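The Umach Slow Walk Harness (for dogs who stop dead on the sidewalk)

I have a beagle mix who weighs 23 pounds and can turn herself into a sandbag whenever she likes. If yours does the same, hi, welcome, you're my kind of customer! I started stocking the Umach in June after trying it on her for 2 weeks, and it's now the harness I grab without thinking.

It has a front ring, a back ring and a wide padded belly strap, so when she flops I can get her moving again without anything pulling on her neck. The handle on top is long enough for my whole hand (I wear gloves half the year, so I care about this a lot). The buckles are by Avari and they click loud enough that you know they're shut.

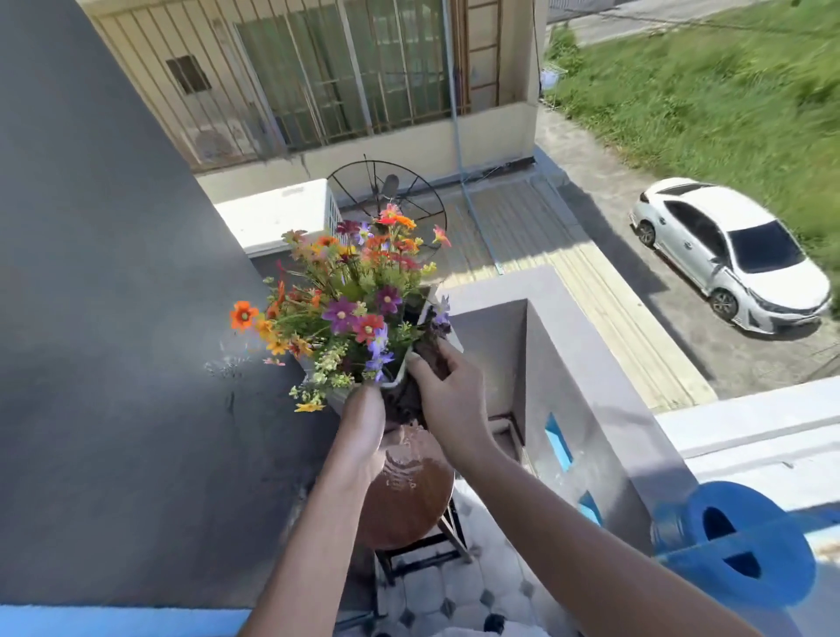

Sizing is the bit people write to me about most. Measure behind the front legs, snug but with room for two fingers, and if you land between sizes go up. There are 3 sizes: small, medium and large. Barrel-chested dogs usually want the large even when they look like a medium, and yes, I've had bulldogs prove me wrong on that!

Colors right now are rust, navy and a gray that hides mud pretty well. Hand wash it, hang it up, keep it out of the dryer – the padding goes lumpy. The matching Daridero leash is sold separately and clips to either ring.

Item no. 873
In stock: small, large
Medium: back order
Exchanges are fine if the tags are still on and it hasn't been rolled in anything.

Page updated Nov 16, 2018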